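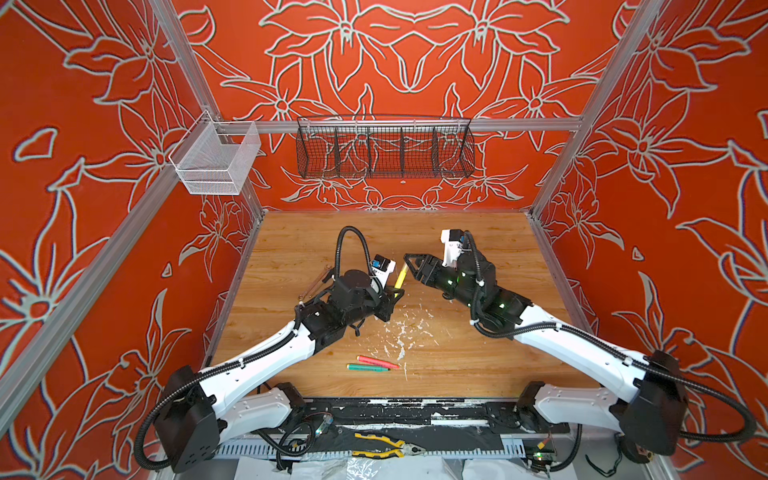

Products > Wall and Bench Systems > Clundura Rail and Basket Set

Clundura Rail and Basket Set, with Printed Enclosure Panels

2,256 shares | Print this page | E-mail this page

The Clundura set is an open-front bench enclosure with hanging storage. It consists of aluminum corner posts, a horizontal aluminum rail, printed wall panels, and wire baskets that hang above the work surface. It is used over craft tables, drawing benches and sorting stations where small items such as crayons, brushes and glue sticks need to be within reach but off the tabletop.

The set is sold complete or as separate parts. The tabletop is ordered separately.

Frame

Corner posts and rail are silver aluminum. The posts stand at the back corners, where the side walls meet the back wall, and carry the rail between them. Diagonal frame bars are available for the side walls and are recommended for benches on casters.

The rail comes in one stock length, 2,000 mm, and is cut to order at no charge. Specify the clear distance between the inside faces of the posts, measured at rail height. Do not measure at tabletop height if the posts have already been installed, as small errors in plumb will show up in the rail. Cut ends are deburred. End caps are included.

Rail height is set by the user. For a bench used seated, the lower edge of the longest basket should clear the tallest item kept on the table by at least 10 mm. For shared benches, set the rail for the shortest regular user.

Wall panels

Three panels make up an enclosure: left, back and right. The standard finish is orange-red with large white outlined lilies, petals and leaves (pattern name: Riviere). The drawing is printed across the full face of each panel. The pattern is not matched at the corners, and panels from the same order will not line up across the posts.

Plain orange-red is available in the same sizes. Other colors are quoted on request, subject to a minimum quantity.

Panels fit to the frame from the front and can be changed without taking down the rail, provided the baskets have been removed first. Wipe with a damp cloth. Wax crayon marks come off the printed face with a small amount of dish soap; test on the lower edge. Do not use abrasive pads or solvent.

Baskets

Two patterns are stocked.

White wire-mesh basket. Small, rectangular, no dividers. Hangs from a bracket on the rail. Suited to a side wall position close to the corner post, for items used only now and then: tape, sharpeners, spare erasers.

Black wire basket. Long, with black wire dividers forming separate compartments. Hangs from the rail at the center of the back wall. Intended for sorting by color or type.

Both have open mesh sides, so contents can be seen from the bench. The mesh will not retain short crayon ends, thumbtacks or beads. For these, order the Skostonex liner, a plain insert tray that drops into the white basket or into a single compartment of the black one. Liners are sold individually.

Baskets lift off for cleaning. Seat the hooks fully over the rail when replacing them. A basket hung on one hook will stay up when empty and come down when filled, usually with everything in it.

Tabletop

The Clundura frame fits any flat top with a square edge. The companion top has a light wood-grain surface in a warm honey tone with metal edging. It is also suitable for general writing and paper work.

Crayon wax, paper shavings and eraser crumbs should be brushed off at the end of each session. Wax left in place and then leaned on will smear and pick up dirt. A dry bench brush removes loose flakes. Follow with a soft plastic scraper for anything that has been pressed down, working with the grain pattern. Do not use a metal blade.

Loose debris collects along the metal edging. Run the brush along the edge toward a corner, then off the front.

Installation

Tools required: hex key (supplied), tape measure, level, pencil.

1. Fix the corner posts to the bench and check for plumb.
2. Hang the rail between the posts. Leave the fasteners loose.
3. Level the rail and tighten.
4. Fit the back panel, then the left and right panels.
5. Fit the end caps.
6. Hang the black basket at center and the white basket on its bracket.

Assembly takes 2 people. One person can fit the panels and baskets once the rail is tight.

If a panel bows after fitting, loosen the lower fixings, let it settle and retighten. Bowing that remains usually means the posts are out of parallel.

What is supplied

Corner posts, rail cut to length, end caps, panel set, one white basket with bracket, one black divided basket, fixings, hex key, printed instructions.

Not supplied: tabletop, Skostonex liners, diagonal bars, bench brush.

Ordering notes

Vomen ships the frame and panels in separate cartons, and they may arrive on different days. Check the panel carton for corner damage before signing. Replacement panels are sold singly; state left, back or right, since the side panels are handed.

Orders placed in January ship later than usual because of the annual stock count.

Baskets from the earlier hook pattern do not fit the current rail. An adapter is available for customers extending an older bench. Send a photograph of the existing hook with the order.

Cutting lists, non-standard posts and quantity pricing: Lionel Hamel, Bench Systems desk.

Print this page | E-mail this page

Comments (2)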